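Robots for Kids: Meet the Clorik Grabber

How does a robot learn to pick up your cup?

Try something for me. Reach over and pick up whatever drink is closest to you. Done? Great! Now tell me exactly how you did it. How hard did you squeeze? When did your fingers start to close? Which way was your wrist turned?

Pretty tricky to answer, right? Your hand has been practicing since you were a baby, so you don't need to think about it anymore. A robot hasn't had any of that practice. A brand new robot arm doesn't know that a paper cup squishes, or that a bottle tips over if you bump it near the top.

So somebody has to show it. And the tool I've been trying out this month is made for that job. It's called the Clorik, it comes from a company named Minanis, and it's a robot hand without a robot! You hold it yourself. There's a handle with a trigger, two fingers on the front, and a little camera that looks out over the fingers. Squeeze the trigger and the fingers close. Let go and they open. (Yes, I did go around the house picking up socks with it for a whole evening. My cat was not a fan.)

While you work, the camera records everything. Later a computer watches the recordings and looks for patterns. When the fingers got this close to a cup, they started to close. When the thing was soft, they closed more gently. One recording of one cup won't teach it much. Minanis says a good lesson on one kind of object takes around 900 tries, and you have to mix it up: tall cups, short cups, cups next to other stuff, cups in bright rooms and dim ones.

That last part is why I wanted to get out of my kitchen. My kitchen has one table and the same four mugs. Real places are full of things! A food court table after lunch has bottles, packets, paper, and french fries all mixed together, and people are moving around behind it. If a robot is going to help clear tables someday, it needs to see plenty of tables like that.

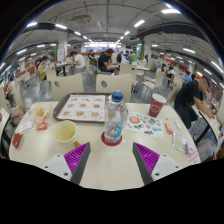

Khalil Abu Hammour
Gadget tester and writer, Robots for Kids
December 20, 2018

Look at the purple pads on the insides of the fingers. See the ridges? They do the same kind of job as the bottom of your sneakers, they help with grip. A water bottle is smooth and hard, so it's a good test for them. The paper cups are a different kind of test, and the ketchup packet is the one I'd call super hard. It's small and flat, and there isn't much to grab!

What's in the box? You get the hand, a charger, a spare set of pads and a booklet with 106 pick-up challenges, starting with easy ones like a sponge. I've finished 9 of them. The challenge with the coins made me say some words I can't print here.

What I liked: it's light, the trigger is easy even for smaller hands, and you get the hang of it fast. The booklet is funny too.

What I didn't like: the battery. It ran down before I was ready to stop, both times. Also the price, $143, and that's a lot of allowance. Ask if your school or library could get one to share. Mine came on loan and I have to mail it back (boo).

One more thing before you go out recording. The camera picks up whatever is in front of it, and that can include people. Bring a grown-up along and ask before you start.

Try it at home with no gadget at all: hold a pair of kitchen tongs and move five things from one side of the table to the other. Say out loud what your hand is doing the whole time. You'll be surprised how much there is to say!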